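Briltton Hand-Held Gripper Kit — Club Edition

I've been selling the Briltton to school clubs out of our little shop in Nidville for a while now, and I help run a robotics club on the side, so this page is going to be longer than a product page should be. Skip to the box contents if you're in a hurry! 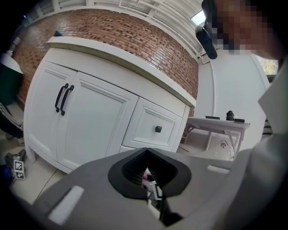
The short version is that the Briltton is a gripper you carry around by hand. Your students do the chore themselves, holding the tool, and the camera on top records what the jaws were up to. Later on you use those recordings to teach an arm the same chore (if you have an arm — plenty of clubs don't, and they still get a good semester out of the recording half). I started with it in April with a group who had only ever built line followers, and they were opening drawers and doors with it by the end of the first meeting. Drawers are great practice, by the way. A small knob and a long bar handle ask for completely different wrist angles, and kids figure that out much faster with the thing in their hand than they do from me drawing on a whiteboard.

What's in the box

Gripper body with trigger handle
Camera mount (camera sold separately, see below)
One set of ribbed finger pads, plus one spare set
Printed marker cards and a sheet of stick-on markers
2 hex keys
Memory card with the Gruto software and the class workbook
Padded carry bag

The camera is separate mostly so that clubs who already own one don't pay for it again. The mount takes most small action cameras with a wide lens. If you're not sure about yours, send me the model and I'll check it against the one on my bench. A wide lens really does matter. We tried a narrow one for a couple of meetings and the software kept losing track of where it was every time somebody reached into a cabinet.

Setting up

Charge the camera, clip it in, tighten the mount with the larger hex key. Put a marker card somewhere near where you're going to work and stand it up so it faces the camera. Then open Gruto on a laptop and follow the calibration page, which has you wave the gripper slowly in front of the card for 30 seconds. Slowly! Every new student does it too fast. You'll get a red bar if it didn't take, and you just do it again.

After that it's record, do the chore, stop, put everything back, repeat. The workbook suggests 70 runs of one chore before you try training anything, and I'd stick to that number. We got impatient once and tried with far fewer, and the arm spent the afternoon pinching the air next to a cup. Change small things between runs — where the cup is, which way the handle points, who's holding the gripper. Let your left-handed kids do a bunch of them too.

The workbook

There are 10 lessons, written for middle and high school, and each one fits in a normal club meeting with time left over for snacks. The first few don't need a computer at all. Lesson three (my favorite) has one student calling out moves while another carries them out with the gripper, and it gets loud. The later lessons go into cleaning up recordings, cutting out the bad runs, and reading the training charts. You don't need to know Python to teach it, though somebody in the room will want to poke at the scripts, and they're all there in a plain folder for exactly that kind of kid.

If your club competes, lesson eight is set up as a scored house-chores round. Teams swap recordings and try to guess which runs will train well and which won't. Our regional Ķēniņš Cup has a household event built on the same scoring sheet, so it's decent practice for that.

Picking chores

I get asked about this more than anything else. Bathrooms and kitchens are the best places to work if somebody will let you in, with lots of handles, lids, bottles and little tables to put things on. Pick things with some color to them when you're starting out. White objects on white counters are hard going, and so are mirrors and anything shiny. Stay away from full glasses of water until everyone's steady. Thin flat things lying on a table are tough too, and I'd save those for lesson six, which has a nice trick for sliding them to the edge first.

A few honest gripes

The trigger spring is stiff out of the box. It loosens up after a few meetings, but younger hands will want to take turns. The body is wide, so tight shelves are out. And the stick-on markers peel at the corners if they get damp, so buy the extra sheet when you order (it's cheap) and keep it in the bag.

The finger pads do wear. Swap them when the ribs start looking smooth. You need the small hex key, a table you don't mind scratching, and a little patience with the second screw.

Ordering for a club

School purchase orders are fine. Put the club name on the order so I can match it up when your business office calls me. If you take up to four kits together I'll ship them in one carton and knock off the freight for the extras. Loaners for a single weekend are possible when I have one on the shelf — just write and ask.

Spare pads, marker sheets and bags are on the parts page. The new trigger springs are on back order and should be in by the end of December 2022. If you already have a kit and want the softer spring, send me your order number and I'll put one in the mail when they land.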